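Drawer (furniture)

A drawer is an open-topped box that slides horizontally in and out of a surrounding case, called the carcass. Drawers are fitted to desks, cabinets, chests, tables and kitchen units, and are used to store items that would be hard to reach on a deep fixed shelf. The term also covers the sliding trays found in tool chests and filing cabinets, although the construction of these differs from that of household furniture.

Parts

A conventional drawer has a front, two sides, a back and a bottom. The front may be a structural part of the box, joined directly to the sides, or a separate panel fixed to a complete box from the inside. The second arrangement is known as an applied or false front. It allows the visible face to be adjusted after the box has been hung and lets the maker use a different material or finish for the face.

The bottom is usually a thin panel held in grooves cut along the inner faces of the sides and front. In solid timber work the panel is left unglued so that it can shrink and swell with changes in humidity. The back is often made shallower than the sides, and the bottom slides in beneath it and is held with a screw through a slot.

Joints

The joint between front and side carries most of the load when a drawer is opened, as the pull acts directly against it. The lapped dovetail is the traditional choice. Its tails are cut in the side and cannot be drawn out of the front by a forward pull, and the end grain is hidden behind a thin lap of wood. Through dovetails are more common at the back.

Cheaper or faster work uses a rebate joint with glue and pins, a tongue and groove, or dowels. Box joints, also called finger joints, give a large glue area and are easily cut by machine. In flat-pack furniture the parts are held by cam fittings or by folded panels with a continuous outer skin.

Fit of the front

An inset front sits inside the opening, flush with the carcass. It requires an even gap on all four edges, and errors of alignment are easily seen. An overlay front covers the edges of the carcass and hides small differences in size. A lipped front is rebated around its edge so that part of its thickness enters the opening and part covers it.

Handles and pulls

Drawers are opened by knobs, bar or wire handles, cup pulls, recessed grips or a shaped cut-out in the front. A cut-out may be used alone, with two or three fingers hooked behind the edge, or with a fitted handle. Wide drawers are commonly given two handles. Pulling on only one of them tends to turn the box in its opening and may cause it to jam, a fault known as racking. 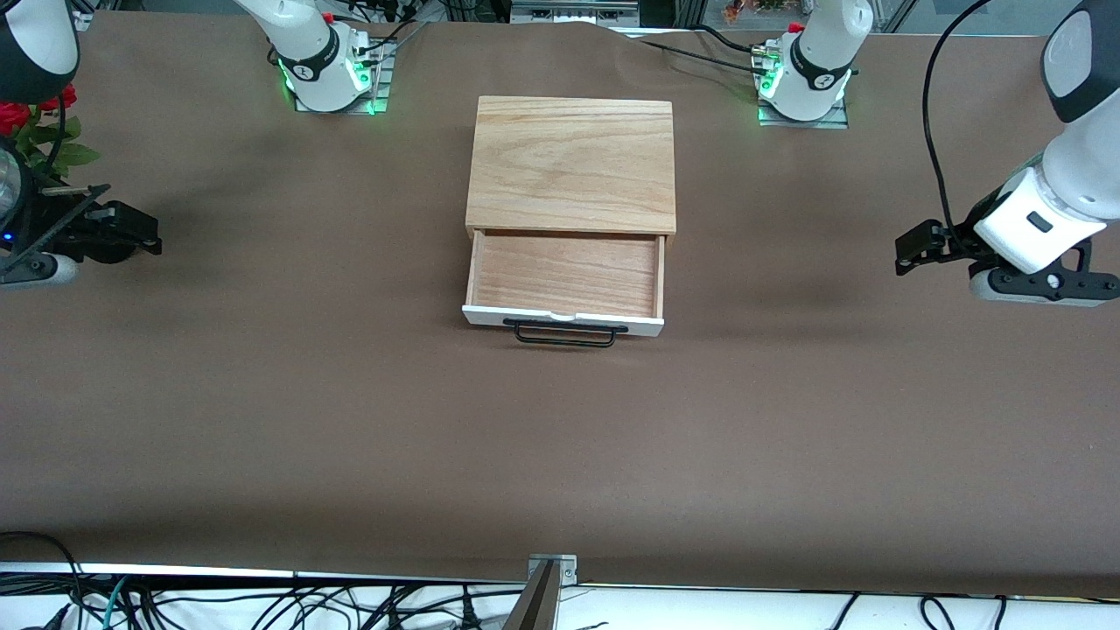
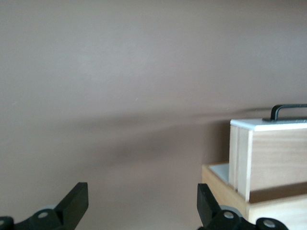

Racking depends on the ratio of width to depth. A drawer that is deep from front to back and narrow across is guided along a greater length and runs straighter than one that is wide and shallow. The fault can be reduced with a centre guide beneath the bottom, a closer fit at the sides, or a linked pair of runners that are forced to move together.

Runners

In the simplest system the lower edges of the sides rest on wooden runners fixed within the carcass. Strips above the sides, called kickers, prevent the drawer from tipping downwards as it is pulled out. A side-hung drawer has a groove in each side which fits over a batten. Both systems wear with use and are often treated with candle wax.

Metal runners fall into two main groups. Roller runners carry a small plastic wheel on each member and generally allow the box to come out for part of its depth. Ball-bearing runners use telescoping steel sections and are available in full-extension form, in which the back of the box clears the carcass. Undermount runners are concealed below the bottom and often include a damper to slow the last part of the closing movement.

Stops

A stop limits travel in one or both directions. Inward stops are small blocks glued to the front rail or placed at the back of the carcass. Outward stops may be a turning button behind the front rail, a peg, or a catch built into the runner. Small desktop drawers are often made without an outward stop and can be lifted clear for emptying.

Safety

A chest with several drawers open at once may tip forwards, particularly if the upper drawers are heavily loaded. Wall straps are used to reduce this risk. Some filing cabinets have an interlock that allows only one drawer to be opened at a time.

See also

Cabinet making
Chest of drawers
Dovetail joint
Filing cabinet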